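Prastow group reports tool-use policy trained on failed attempts

Robotics section, June

A robotics group at Prastow has released results for a training method that keeps failed demonstrations in the data set and labels the moment at which each one went wrong. The method, called Grusteo, was tested on a kitchen task in which an arm takes a knife from a stand, brings it over a cutting board and lowers it onto a toy banana.

The data set holds 1,471 teleoperated episodes, of which 478 ended in failure. In most imitation learning work such episodes are dropped before training. Grusteo cuts each one at the labeled moment, trains on the part before the cut in the usual way, and uses the part after it to train a second, smaller network that scores how far the arm has drifted from a recoverable state. At run time the score is checked at every control step. When it passes a set threshold, the arm backs up to its last low-score pose and tries again.

The group compared the method with a baseline trained only on the successful episodes. Both policies used the same network size and the same camera inputs – one fixed view of the table and the views from the gripper. Over 12 starting layouts, the baseline finished the task in 7. Grusteo finished it in all but one. The layout it missed had the stand turned so that the handle faced away from the arm, a position that appears rarely in the training data.

Labeling was the main cost. Each failed episode was marked by two people, and where their marks differed by more than a second the earlier one was used. The authors write that later marks tended to leave a bad grasp inside the training portion, and that results fell when the rule was reversed.

A second site at Lilunton is repeating the trials with a different arm. The label files are to be released first, with the episode recordings to follow once they have been converted to a common format. The report does not cover soft objects, and the authors note that cutting force was neither measured nor controlled. 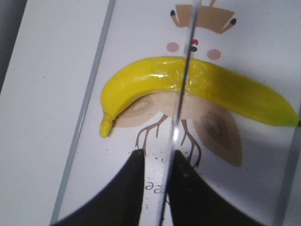
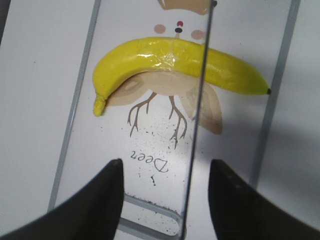
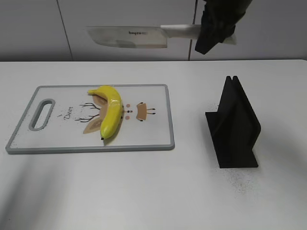
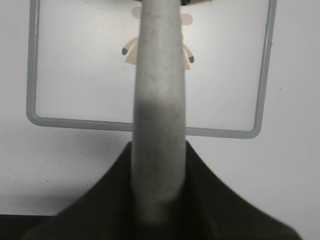
In the third view, the knife is in the gripper above the table, with the banana on the board.

Does the method need failed episodes from the same task, or can they come from another one?

The reported results use failures from the same task only. The group tried scoring with failures taken from a cup-stacking set and found that the threshold was passed too early, so that the arm backed up when nothing was wrong. Mixed sets have not been tested.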